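Transport Office Basics, Session 4: Loading, Load Security and the Paperwork That Goes With It
Notes by Damian Haslinger

Before we get going, a quick word on last time. Several of you asked whether the driver or the office is responsible when a load shifts. Both can be, and so can whoever loaded it. I'll come back to that near the end, so hang on to the question.

Right, load security. I spent my first years in transport at a depot in Irness, mostly doing night trunks, and I can tell you the thing I got wrong most often was assuming that heavy stuff stays put. It doesn't! A heavy pallet wants to carry on forwards when you brake exactly as much as a light one does in proportion to its weight, and when it does go, it takes the headboard with it. Friction helps you a bit, gravity helps you a bit, and the rest has to come from something you've put there on purpose.
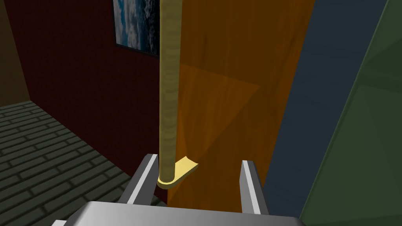 So what do we put there? Mostly webbing straps with ratchets, and for machinery, chains. Every strap should have a label, and the label tells you what it's rated for. If the label is missing or you can't read it, treat the strap as scrap. I know they cost money (I used to sign the orders), but a strap with no label is a strap you can't do any sums with.

Let's do a sum, then. The rule of thumb we use on this course is that your restraint should hold the full weight of the load going forwards, and half the weight sideways and backwards. Say you've got a crate of 500 kg. Going forwards you need restraint for 500 kg, and sideways half of that. Easy enough. Now put 8 of those crates on the bed and do it again, and please write the working down, as I'll be asking for it in the exercise.

Curtains, by the way. An ordinary curtain on a curtain-sider is there to keep the rain off. Some bodies are built and certified to a higher strength, and then the curtain can be counted, but only if the load is packed tight and fills the space the way the certificate says. Ask to see the certificate. If there's a lot of shrugging, strap it.
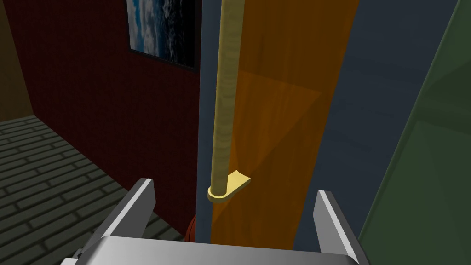 Positioning next. Get the load up against the headboard if you can. If you can't (axle weights often won't let you), fill the gap or block it, or strap for it. I had a job for a firm called Vundwood, garden buildings mainly, where every panel pack was a different length and the last one always ended up with a gap in front of it. We used empty pallets stood on end for a while, which looked fine in the yard and fell over at the first roundabout. Timber blocking across the bed sorted it out.

And do think about the order of drops! A load that's perfectly safe leaving the yard can be a mess after the second delivery, with half the pallets gone and the straps slack. The driver needs time at each stop to re-secure. If you're planning the run, that time goes in your plan, and it's no good pretending it takes two minutes.

Worked case: the Skesetti run. This is the one on your sheet. The trip is 309 miles with three drops, mixed pallets and one compressor. The compressor comes off second. Have a look at where you'd put it, what you'd lash it with, and what needs doing after it's gone. There's more than one decent answer, and I'm more interested in your reasons.

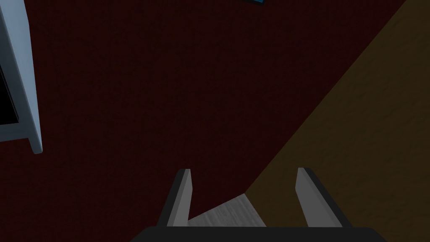
Now the paperwork. At the very least I want to see:

A loading plan or sketch, with weights
Who loaded it, and who checked it
Seal numbers, if it's sealed
Any defects found on the straps or the body, and what was done about them
A note each time the load was re-secured on the road

Drivers collecting a sealed trailer often can't look inside, and that's where the loader's record matters most. At Hauser we had a pad with a carbon copy, one sheet in the cab and one in the office, and up to 200 of those a week came across my desk. Tedious, yes. But when a customer rang to say a pallet had arrived on its side, I could tell them who'd loaded it before they'd finished shouting.

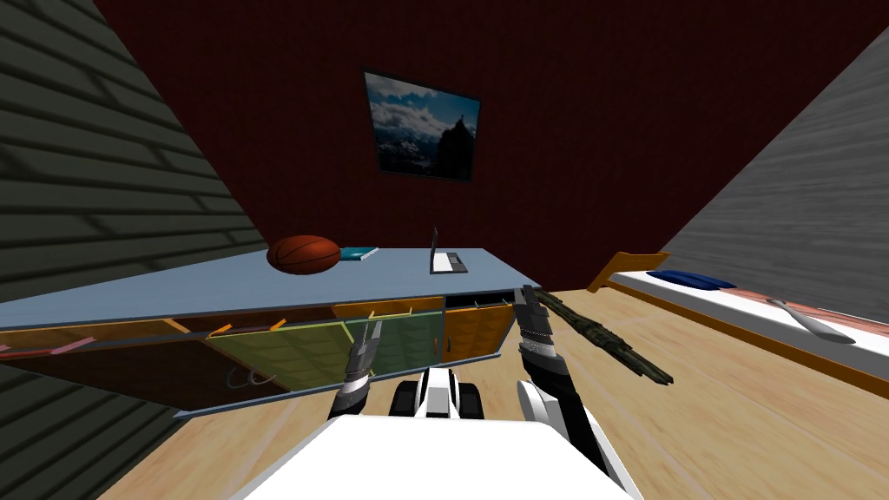

Fig. 4. Simulated bedroom with desk and bed.

Back to that first question, then. The driver has to be satisfied that the load is safe to take out, and can refuse it. The office has to give them the equipment, the training and the time. The consignor has to be straight about what's in the box and what it weighs. When something goes wrong, all of them can expect to be asked what they did, and the bits of paper above are how they answer.

For next session, finish the Skesetti sheet and bring one strap label from your own yard, or a clear copy of one (leave the strap where it is, please). We'll be moving on to axle weights, so a calculator would be handy too.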